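Vurkis: read me first

Hello, and thanks for downloading Vurkis. It's a folder of pictures and notes about the stuff that lives on (and falls off) my craft table. I started it because I could never find decent pictures of ordinary workroom bits when I was writing up instructions for my sewing and card-making classes, and it grew rather a lot from there. There are 2942 pictures in this version. The last one had fewer and a lot of them were sideways, so please bin it if you've still got a copy!

What's in the folder

Everything is sorted by the thing that matters most in the picture, so you'll find folders called mats, strips, rulers, blades, thread, card, tins and oddments. Oddments is the biggest by a mile and I do mean to split it up one day. Each folder has a plain text list with one line per picture: the file number, what the thing is, what it's lying on, and a remark if I had one. The remarks are patchy. Some weeks I wrote loads, and some weeks I wrote "ok".

A word on "strips", as I've had a few puzzled emails. I use it for anything long, narrow and flat, whatever it's made of and whatever it's for. If I can't read the writing on it I don't guess at a maker or a use, I just put "strip" and the colour. So if you're searching for something more exact, try the short word first and then look through what comes up.
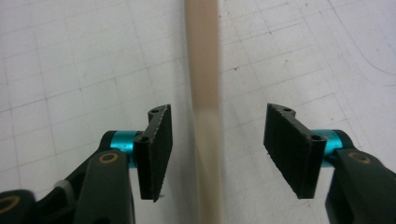 Strips folder: beige strip on the white gridded mat. Small print near the top, not readable.

The one above is pretty typical of that folder. The strip has soft rounded edges and the top part is fairly sharp, but the lower half has gone blurry, so in the list it has "blur, lower half" beside it. I've kept blurry ones in all the way through. If you only want crisp pictures, search the lists for the word blur and leave those out, it takes a minute or two.

The mats

You'll see grid lines in an awful lot of these. Please don't measure anything off them! I haven't written down the size of the squares, and most of the pictures are taken at a slant so the lines squeeze together anyway. The white mat is a bit scuffed and has smudges and little dark specks, and I've left all of that alone. I did try cleaning up the specks on the computer one evening and made everything look like it was floating in milk, so I put the originals back.

Light is mostly whatever the room had that day. The pictures from July are the brightest and the winter ones go a bit grey.

Known muddles

The thread lists use both "reel" and "spool" for the same thing. Sorry.

There are 30 pictures with no line in any list. They're in a folder called unsorted and you're welcome to tell me what they are.

Eight of the tins are in twice under different numbers.

File numbers go up to 3490 even though there aren't that many pictures, as I didn't renumber after chucking out the duplicates. Gaps are fine and nothing is missing from your download.

Using it

Use the pictures for whatever you like: class handouts, blog posts, labels for your own drawers. A mention of Vurkis is lovely if there's room. If you change the lists, please save them under a new name so people don't mix yours up with mine.

Corrections are very welcome, especially for rulers, where I know I've been sloppy. Send me the file number and what the line ought to say, and I'll put it in the next version along with your name if you want it there.

Dzifa Korletey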